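Cidorholm Early Learning Network > Member Forum > Curriculum and Environments
Topic: Written labels and lists in the pretend-play area

g_horrocks
Coordinator, Haslam Center
Posted 9:14 am

Colleagues,

Our center is revising its guidance on print in the pretend-play area and would welcome comment before the October review. The current draft asks each room to provide at least one place where children may "write" during play, such as a grocery list, an order pad or a telephone message sheet. It also asks that every storage bin carry a word label and a drawing.

Two of our lead teachers support the draft. A third believes that the labels are for adults and that children do not look at them. The rooms in question serve 18 children each, ages three to five.

Glenys Horrocks

nsleiman
Posted 10:02 am

Thank you for sharing the draft. At Skornberg we adopted a similar rule and later withdrew the portion on bins. Staff were spending up to 75 minutes a month replacing torn labels, and we saw no change in how materials were returned to the shelves. The lists were a different matter. Children used them daily, mostly for marks and single letters, and several families asked for copies of the pad.

I would recommend keeping the first requirement and making the second optional.

Nadine Sleiman

c.ackroyd
Posted 11:40 am

I must respectfully disagree with the previous reply. A label that is put up and never mentioned will be ignored by any child. When teachers read the word aloud at cleanup, children begin to point to it within a few weeks. The difficulty Ms. Sleiman describes may be one of practice.

Our rooms follow these steps when a pretend kitchen is set up or rearranged:

1. Place print at the child's eye level. A heading such as SHOPPING LIST on a cabinet door, with lines under it, invites a child to add something.

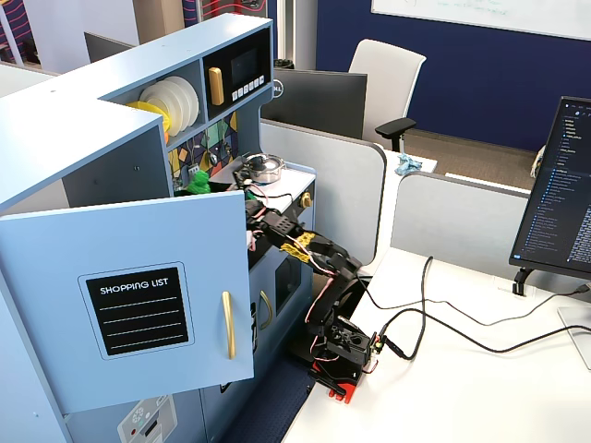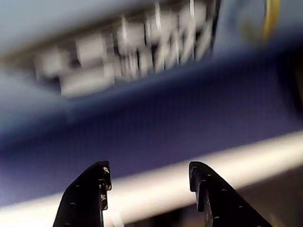

2. Set out writing tools in the same area. Chalk or a short crayon in a cup is sufficient. A list with no tool nearby will not be used.

3. Have an adult write first. One or two items are enough, spoken slowly while writing.

4. Accept all marks. Staff are not to correct spelling or letter direction during play.

5. Change the words when the theme changes. A list that has said the same thing since the start of the year should be erased.

Cyril Ackroyd

nsleiman
Posted 12:25 pm

I accept the point regarding practice. My concern with step 3 remains. When an adult writes first, our children tend to ask the adult to write everything else. We have had better results by leaving the lines blank and waiting.

o_iwasaki
Posted 2:51 pm

May I ask whether the draft addresses home languages? In my room, 30 percent of families read a language other than English at home. We invite parents to write one list each month in their own script, and it stays up beside the English one.

On the question of cost, our room spent nothing. The lists are on the back of used paper.

Osamu Iwasaki

g_horrocks
Posted 4:08 pm

The draft does not address home languages, and it should. I will add a paragraph and post the revised text in this topic. The bin requirement will be changed to a recommendation. Step 3 will be left to the judgment of the lead teacher, as opinion here is divided.

Further comments may be added until the topic is closed.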